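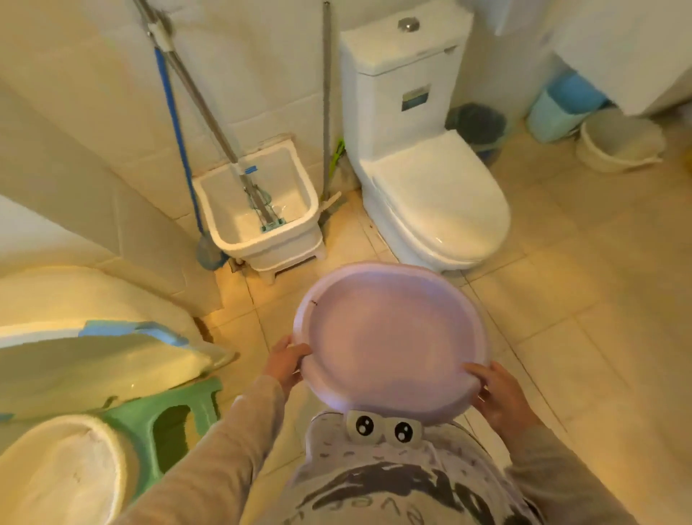 A lavender basin in a small tiled bathroom.

Progress Report to the Prokeston Fund
Talavera Junior Golf League
2025-06-18

Dear friends at Prokeston,

It hardly seems possible that we are already past the halfway mark of the grant, and I want to start by thanking you again for your patience while we got the spring schedule sorted out. The last time I wrote we had a league on paper and a stack of sign-up forms. Now we have children on the course every week, and most of them are even replacing their divots!

Who is playing

We have 23 juniors on the roster, which is a little under what I hoped for in the application, but they are a steady bunch and very few have missed more than a session. They come from Talavera itself and from the two clubs nearest to it, Sestard and Pukuvley. Sestard has sent the largest group. Pukuvley was slow to join us (they had some trouble finding an adult to travel with the children), though that was settled in May and their juniors have played in every round since.

You asked in your last letter whether girls were coming forward. They are, but mostly in the younger group, and we would like to do better with the teenagers. We have moved the older girls' practice to late afternoon so it no longer runs up against softball, and I will let you know how that goes.

Matches and handicaps

The first round of club matches was played over nine holes from the forward tees, in pairs, with Sestard coming out ahead of Talavera by a single point. The second round lost its back half to lightning and we agreed to let the scores stand after five holes. I know this is not quite what the rules say, and Pukuvley's captain did raise it, very politely, but there was no open date to replay it.

Handicaps have taken longer than I promised you. We need enough signed cards from each player, and a good many cards have come back with no marker's signature or with a hole left blank. We have started holding a short scoring lesson before the children tee off, and the cards from the last couple of weeks are much cleaner.

Money

Of the grant, $900 has gone to green fees and range balls, and $600 to junior clubs, bought secondhand in mixed lengths. We also put together 10 loaner bags so that a family can try the league before spending anything on equipment. Left-handed clubs are still our weak spot. If any of your other grantees have some they are not using, we would be so glad to hear from them.

Transportation is running a bit over what we budgeted, because the trip to Sestard is longer than I had figured. I would like to move some of the unspent prize money across to cover it, if you are agreeable.
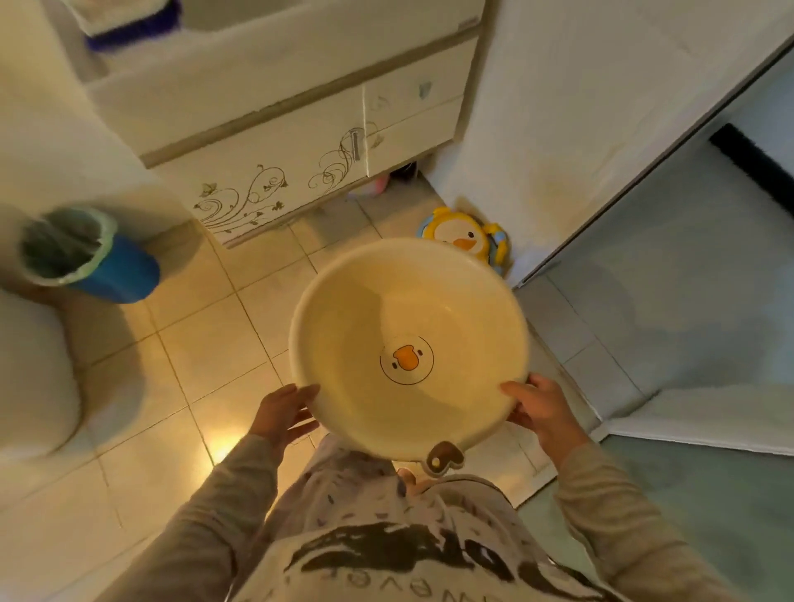 Bienvenido Dalisay wrote to us after the second round that he would like to see the juniors play alternate shot at least once before the season ends, "so they learn to forgive each other's putting." We have taken him up on it, and the next match at Pukuvley will be played that way.

Still to come are the third round, the parent-and-child evening, and the end-of-season day at Talavera, to which you are all warmly invited. I will send the date as soon as the course confirms it. Please do let me know about the prize money when you have a moment.

With warm thanks,
The League Secretary
Talavera Junior Golf League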